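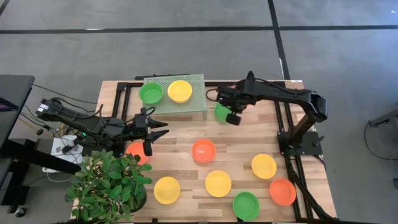 *Table with the striped top, bowls and green tray out.*

## Striped plank tabletop: oil wore through, topcoat now or strip first?

I finished a tabletop of light, striped planks with two coats of Olla hardwax oil in June. Plastic bowls get slid over it all day and the finish has gone dull in patches near the middle. Water used to bead everywhere. In the dull patches it now soaks in after a few minutes and leaves a darker spot that dries out overnight.

I have most of a can of Dendodby water-based polyurethane, satin. Can it go straight over the oil, or does the oil have to come off? The top stays on its black aluminum frame, so whatever I do has to be done in place over carpet.

---

**Answer 1** (accepted)

Don't put water-based poly over hardwax oil. The wax content stops it from bonding and it will peel in sheets, usually starting at the edges. You have two options.

**Re-oil.** Clean with mineral spirits, let it flash off, scuff the whole top with a gray pad and apply one thin coat. Buff off all excess within 10 minutes or it stays tacky. Lay rags flat outdoors to dry – oily rags in a heap can self-ignite.

**Strip and poly.** Sand 80, 120, 180 with extraction. Then put a few drops of water on the wood. If they bead, there is still wax in the grain and you keep sanding. Expect some 38 minutes per grit with a 5-inch sander on a top of ordinary desk size. Three coats of poly, light sanding between coats.

I would re-oil. Spot repairs are easy with oil and close to impossible with poly.

---

**Answer 2**

Agree on re-oiling. Check whether you have Olla Standard or Olla Plus, as the Plus has a hardener and needs to be mixed fresh. Plolley sells a 279 ml can, enough for one coat with plenty left over. Cover the carpet with plastic plus a drop cloth, plastic alone is slippery.

---

**Answer 3**

Engelbrecht paste wax, 700 grit, done. Been doing mine that way for years

> *Comment:* Wax over worn oil won't fix the water spots, and 700 is too fine to prep anything for oil later.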